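Re: [cetetti-fans] soundtrack for the new one?

> Does anybody know if the Nutasum soundtrack is coming out on
> vinyl or only streaming? The title song has been stuck in my
> head since the trailer dropped.

Vinyl too, as far as I know! The shop in Grindville told me they're getting 30 copies in April (I asked them to hold one, sorry). It runs 17 tracks, and the slow duet from the trailer is on side two.
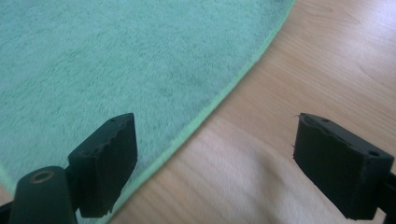
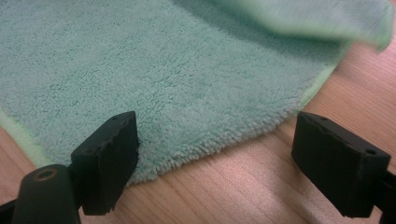 Green towel on the table

I still like the Mulder songs better, but that movie had way more dancing in it, so maybe it's not a fair fight. Is anyone going to the early screening? I've got a spare ticket, row 21, kind of far back but the sound is great there. Write me off list if you want it.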